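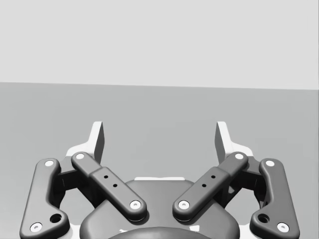

Two-finger gripper, rendered in charcoal gray with lighter accents.

The scale at Lillow and other matters of weight

Readers who made the trip to the Lillow club show will remember it as the night with 14 bouts on the card and one scale in the building. The scale belonged to Lim Hall. It had a dial, a lean to the left, and a sticker asking guests not to sit on it.

Weigh-in was set for 8 in the morning and began at 9:20, when the key to the side room was found in the pocket of the man who had been asking everybody for the key to the side room. By then most of our boxers had been in sweatshirts on an empty stomach for longer than their coaches would like me to print. Jaxon Leclerc, down to box at 147, had driven in from Arileck with the heater on full and a garbage bag under his hoodie. Please don't do this. He has been told. He weighed in at 143, which would be impressive if anyone had asked him for it, and then ate two breakfast burritos in the parking lot with the look of a man who has found religion.

His opponent stepped on the same scale and came in at 151. He stepped off, took off his socks, and came in at 149. The official, a patient woman with a clipboard, watched this happen and then got on herself. She has declined to share the result, but she did send somebody out for a second scale.

The second scale was a Kuris, digital, and it lived up to its reputation by refusing to turn on until the batteries had been swapped with the ones in the hall's wall clock. (It was 10:05 in Lim Hall for the rest of the day, including during the main event.) On the Kuris, Jaxon was 146 and a half, burritos included, and the other fellow was 146 flat. Everyone else had to be weighed again. Two pairs turned out to be mismatched by more than the rules allow, and the coaches spent the next hour trading boxers across a folding table like baseball cards.

All of this to say that the club is changing how we handle weight before away shows, and Sreekumar Mudaliar has asked me to put it in the newsletter, on the grounds that he has already said it in the gym and the heavy bag was the only one listening.

You'll be matched at the weight you walk around at. If you train at 160, you box at 160. Any boxer who wants to move down talks to Sreekumar first, well before the show, and brings a parent if under 18. No garbage bags, no saunas, no spitting into cups on the bus. The bus driver has feelings about the cups.

We'll also be checking weights at the gym each week and writing them in the blue book by the water fountain. The book is for coaches. If you're caught reading other people's pages you'll be skipping rope until you forget what you saw.

As for the boxing, there was some. Jaxon won his on points, with a very good second round and a third that he appeared to be watching from a distance. He says the burritos had nothing to do with it. Our two novices both lost close ones and both wanted to know when the next show is, and that's the right question to ask after a first bout. It's in December, back at our place, with our own scale.

The gate at Lillow was 379, a record for them, and they passed along $100 toward our travel, for which many thanks. Most of it went on gas and the remainder is being held against a new mouthguard for a certain middleweight who left his on the radiator.

Anyone who picked up a single left-hand glove in the Lim Hall changing room, red, 10-ounce, smells like it has been lived in, please bring it back to the gym. The right hand is on the hook by the office.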